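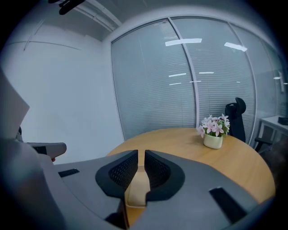
Ticket opened by Ravinder Wong
Product: Codura hand-held gripper, mesh-faced fingers
Compared against: Gitcombe hand-held gripper, smooth pads
Priority: normal
Status: waiting on vendor

The Codura sales sheet says tracking holds "in any indoor space." I'd like someone to tell me what they tested that in. Our unit drifts in the small office, and the Gitcombe, on the same mount height and the same route, drifts less. Before anyone blames my hands, look at what the wide lens gets there: a plain white wall over much of the left half, and glass with slatted blinds behind it, full of ceiling light reflections. The flower pot on the round table is one of the few things I would trust as a landmark. Fine, it's a hard room. "Any indoor space" includes hard rooms.

Steps so far:
- Firmware reflashed, no change
- Lens cleaned, no change
- 20 passes with each tool, start and end on the same tape mark
- Codura lost tracking on 11 passes, Gitcombe on 2

Reply from Kirsten Zacharias, Codura support
Thanks for the detail. Reflections on glass move as the camera moves, and the tracker can pick them up as fixed points. Please switch on the reflection filter under Advanced and raise the feature limit to 3,000. Could you also confirm the finger gap is calibrated? A bad gap reading can look like drift in the export.

Ravinder Wong
Gap is calibrated, I did it twice. I also don't see how a finger reading would move the whole camera path. If it can, that belongs in the manual. Filter is on and limit is raised. Losses went down in the first few passes, then one bad one near the glass that ended well away from the tape. I'm not calling that fixed.

Thu Lục
I ran the same route with the ceiling lights off and the blinds as they were. Better, but the image was noisy and I wouldn't want to record a whole day like that. Haven't tried the Gitcombe in the dark, so don't read this as a comparison.

Kirsten Zacharias
Could you send the raw logs with the motion sensor data? The exported files have it stripped out.

Ravinder Wong
Uploaded, both tools. Until I hear what's in them, we're keeping the Gitcombe for this room, and the Codura order stays on hold. I did like the grip on the mesh fingers, for what it's worth. Separate ticket if we get that far.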